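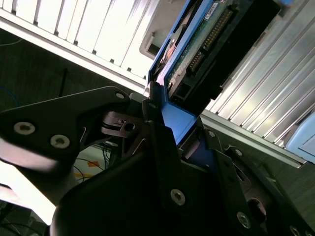 Photo: Lucía Cabello / Turnitz

The Bad Takes Are Worth Keeping

By Phyllis Pilkington

A drive carrier is a dull object. It has two plastic rails and a latch, and it holds a hard drive so that a person can pull it out of a server without tools. In my old job I pulled a great many of them. I now spend my working days helping to collect examples of a robot arm doing the same thing, and I have come to disagree with the way most of us in this line of work decide which examples to keep.

The usual practice goes like this. An operator drives the arm through the task. The camera at the wrist and the joint readings are recorded from start to finish. If the drive ends up where it was meant to go, the take is marked good and put in the training set. If the fingers slip, or the carrier jams, or the operator has to back off and try a second time, the take is marked bad and deleted, often the same afternoon. By the end of a week there is a clean folder, and everyone is pleased with it.

I think the clean folder is a mistake.

At Turnitz we collected 794 takes of drive handling between the start of the project and April. I asked that none be thrown out until I had watched them. It took longer than I had planned for and used up one Saturday I would have liked to have back. What I saw in the ones marked bad was mostly good work. The operator reached the carrier, gripped the edge at a poor angle, felt or saw that it was poor, let go, moved over a little, and gripped it properly. A technician with ten fingers does this all day long and does not call it failure. We had been deleting it because the label on the form had only two choices.

A model trained on takes where the first grip is always right has never been shown what to do when the first grip is wrong. Then we put it in front of a rack and the first grip is wrong. It keeps pulling. People who watch this say the model is stupid, and ask for more data of the same kind. More of the same kind will make it better at the part it could already do.

The wrist camera makes the matter worse. Seen from the wrist, the robot's own plates and screws take up much of the view, and the whole server leans over to one side. A blue rail has to be found against white slats, bright metal fins and dark gaps, and the drive's bare circuit board is only a short way from the metal that is doing the gripping. A few degrees of turn change everything the model has to go on. If the folder holds only the tidy approach, the model learns one narrow strip of all the views it may meet, and the first odd reflection pushes it outside that strip.

There are real arguments on the other side, and I have heard them from people I respect. Lucía Cabello ran the operator bench for most of this project, and she is against me. Her point is that a model can't tell a useful mistake from a useless one. If you show it an arm bumping the latch and then recovering, it may learn the bump along with the recovery. She has seen it happen. On an earlier job at Joltby, she says, the arm picked up an operator's habit of tapping the rail before gripping it, and kept the tap after the operator had left the company.

She is right about the danger. My answer is that it calls for better labels. Deleting the take gets rid of the bump and the recovery together. If someone marks the moment where the trouble begins and the moment where the operator starts to fix it, the part in between can be left out of training and the rest kept. We tried this with Dramani, the labeling tool we already had. It took 2 marks per take, and an operator could place them right after recording, while the reason for the slip was still fresh. Nobody enjoyed it, but it added less to the day than our arguments over what counted as good.

The second objection is cost. Storage is paid for, and so is the time of whoever sits and marks. I accept that. But the expensive part of a take is the operator, the arm and the server tied up together, and that money is spent the moment recording stops. Deleting a take does not return any of it.

The last objection is one people do not say out loud. Operators are often measured by the share of their takes marked good. Our shifts had 4 operators, and I could tell from the recordings who was worried about that number. Those takes were slow and stiff, and they always began from the same easy position. The best variety came from the person with the worst score. I would drop the score entirely, or at least stop putting it on the wall.

I am not asking for sloppy work. A take where the cable snags and the operator gives up should be marked as exactly that and kept apart. A take with a broken recording is no use to anyone. What I want is for the form to have more than two boxes. We settled on 8, which was too many, and I expect we will merge a few of them before the next round.

The next round is at Priltero, with different racks and different latches. I have asked for the deleted folder to be turned off before the first day of recording. So far the reply is that they will think about it.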